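HYDRAULICS AND WATER USE IN DWELLINGS
Unit 6 handout: Domestic wash appliances and the drainage stack
Prepared by Oana Enache

6.1 Scope

Unit 5 dealt with supply pressure and pipe sizing up to the appliance isolating valve. Unit 6 begins at that valve and ends at the branch connection to the stack. Laundry appliances are covered in Unit 7. Bring your marked-up copy of the Mulgate floor plans to the tutorial, as the kitchen branch on level 2 is used throughout.

6.2 The wash circuit

A household dishwasher draws a small charge of water into the sump and recirculates it. The same charge passes through the pump and spray arms many times before it is discharged. Total consumption is therefore governed by the number of fills in the program, and run time has little bearing on it. Students regularly get this wrong in the assignment by multiplying pump flow by cycle length.

Each spray arm turns by reaction. Offset nozzles near the tips produce a torque about the hub, and arm speed settles where this torque equals bearing friction plus drag. Fouled nozzles reduce the torque and also alter the spray pattern, so a slow arm should be inspected before the pump is suspected.

6.3 Coverage and shadowing

Water leaves the nozzles in narrow jets. A surface is cleaned by direct impact, by rebound, or by the film running down from above. Any surface that receives none of these is described as shadowed.

Upright plates present their faces obliquely to the lower arm. Spacing between them sets the angle through which a jet can enter. Concave items give more trouble. A bowl leaning too far back will hold water, and one leaning too far forward will screen whatever stands behind it. In the Takard loading trials (see reader, section 2) the position of bowls had a greater effect on residual soil than a change of program did.

6.4 Heating load

Most machines connected to cold supply heat the charge with an electric element. For the worked problem, take the energy needed to raise the charge and the load from inlet temperature to wash temperature, and ignore losses through the cabinet.

Q = (m_w c_w + m_d c_d) ΔT

where m_w is the mass of water, m_d the mass of dishes, and c the specific heat of each. Use a rise of 38 K. Ceramic has a much lower specific heat than water, but a full load is heavy, and the second term should not be dropped. Give your answer in kilojoules and show units at every line.

6.5 Discharge

The drain pump empties the sump in a short burst at a flow well above the average for the cycle. The branch must accept this burst without siphoning the sink trap. Three arrangements are in common use:

High loop. The hose is fixed to the underside of the benchtop before dropping to the trap spigot.
Standpipe. The hose discharges into an open vertical pipe with its own trap.
Air gap fitting. A visible break is provided above the flood level of the sink.

The Ulach drawings show a high loop. The Tănase drawings show a standpipe, with a developed branch length of 245 cm from trap weir to stack. Check this length against the table in your code extract and state whether a vent is required.

6.6 Tutorial tasks

Calculate Q for the load given on the data sheet.
Sketch the jet envelope of the lower arm for two plate spacings and shade the shadowed regions.
Redraw the Tănase branch with a vent and label all falls.
Explain in a short paragraph why a partly blocked filter may produce the same symptom as a fouled spray arm.

Submit drawings in pencil or as a PDF at original scale. Photographs of drawings will not be marked.

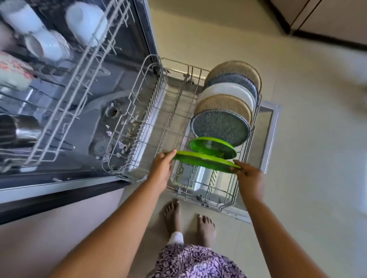

Figure 6.1. Green plate held over the lower rack, with large plates standing upright along one side (see 6.3).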